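Pre-Session Safety Checklist, Two-Arm Station
Project: Pumadano (writing and wiping tasks)
Site: Breltus, bench room
Checked on: Thursday, October 31, 2024
Result: OK to record, two items to follow up

Please fill in the comments! A bare check mark tells the next shift very little, and the comments from February saved us a whole afternoon when the same wrist fault came back.

1. Emergency stop
Pressed and released from both sides of the table. Both arms dropped to hold each time. OK.
Comment: The new button position is so much better. You can reach it sitting or standing now.

2. Floor and walkway
No loose cords where people walk. Chairs out of the reach of both arms. OK.

3. Arm mounts and joint screws
Hand-checked at both bases, no play. Left wrist ring was a hair loose and got snugged up before power on. OK.
Comment: Look at this one again after the next 300 episodes. FOLLOW UP.

4. Cables
Run each arm slowly through its full range and watch the gripper cables the whole way. They need enough slack to turn the wrist, but the loops must not catch on the table edge or on the props. OK on the left. On the right, the loop rides high when the arm reaches across the table.
Comment: It didn't snag in any of our test moves, but I'd love to see a clip on it. FOLLOW UP.

5. Whiteboard and stand clips
The board has to stay upright when a finger or a marker presses on it. Pushed it by hand at the corners and again with the gripper at low force. It stayed put. OK.
Comment: We vary the board angle between episodes on purpose, so reseat the clips every time you turn it. The variety is really paying off. The last Ura model trained on this set copes with a slanted board far better than the one before it.

6. Small parts in the gripper
Closing force set to low for anything cap-sized. Nobody takes a part out of the fingers by hand while the arm is live. Open the gripper from the console and let the part drop on the table.

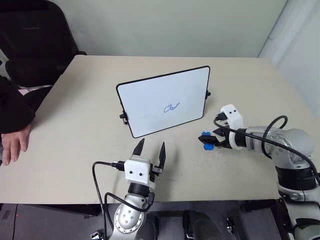 7. Person at the table
Whoever resets the props stays at the far end, hands clear of both grippers, and says "clear" out loud before the next episode starts. OK.
Comment: Great habits on this shift. If you have to reach in halfway through, pause first and mark the episode as interrupted. Please don't delete it! The El Sherbiny team uses the interrupted ones to teach the system when to stop.

8. Recording
Test episode played back with all views in step. Disk has plenty of room. Count at start of session: 2689 episodes kept, 847 of them with writing on the board.
Comment: Getting close to 3,000, which is fantastic for a setup this small. Keep the scribbles different from each other, short ones and long ones.

9. End of session
Arms parked, power off at the wall, markers capped, board wiped. To be signed by the closing shift.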